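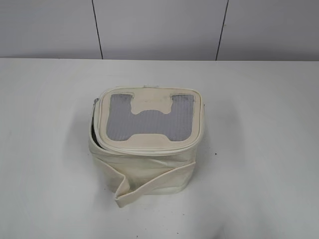 Gripper closes on the strap instead of the bag
Ileana Cozma
Members of the Nalness shared workshop are building a two-finger arm to lift a soft cream bag by its body. The strap folds across the front and the gripper takes hold of it first. Is there an accepted remedy?

Ryan Birkett
Approach from the back corners and keep the closing force low — soft sides give way. We required 6 trials to set ours.

Gifty Arthur
Tape the strap down. A stiffer bag may also be considered.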